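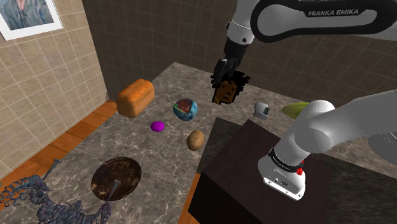 Sim team update, quick one

Short item this month, half of us are traveling. Sorry in advance for the typos.

So the big news. Galtcombe tabletop set is at 888 kept demos as of Friday. Goal for the year was 740. Past it, with two weeks to spare. Thanks to everybody who took an extra teleop shift, you know who you are (Wing-sze, go home).

What's in it. All simulated, all the Franka on the kitchen counter, one pick and one place per episode. Seven objects out plus the one in the gripper, layout reshuffled every time. Textures too, so you get the marble counter one run and something else the next. Wall tiles same deal. Jui-lin wrote the shuffler in June and has been fixing it ever since.

The asset pool is a grab bag on purpose. Normal food stuff, bread, potato, corn. A mug, a plate. Then the weird end, like the pixel head with the spiky hair and that big bony dragon. Policy trained only on groceries fell apart on anything with spikes, so the spikes stay. Vitória wants more of them. Send her meshes, but check the collision hull first please. Last batch had a teapot you could drive the fingers straight thru.

Stuff we learned, in no order:

Slow demos are worse than short ones. If you hover over the target for ages deciding, the policy learns to hover. Pick your grasp before you hit record.

Round things roll. Egg, ball, potato. If it rolls off the counter just mark the episode as failed and reset, don't chase it.

Grab the head from the top. Side grasps worked in sim maybe half the time and looked awful the other half.

Failed episodes get kept in their own folder now. Narayanan is using them for the success classifer, so do not delete. Label them with one line on what went wrong. "bad" is not a line.

Instructions. Every episode needs a text command, and we have way too many that say "pick up the object". Name the thing. Say where it goes. I-hsuan is rewriting the worst ones by hand and would like to stop.

Next up is a holdout set, 10 objects the policy has never seen, same counter. Nobody on the training side gets the list. After that the Gullomero folks try our checkpoint on their real arm, date not set, their lab is mid-move.

Teleop sign-up for January is open, morning slots are mostly gone already. New people do a practice block with Wing-sze first, takes under an hour. Questions to the Galtcombe channel, not my inbox.

December 15, 2019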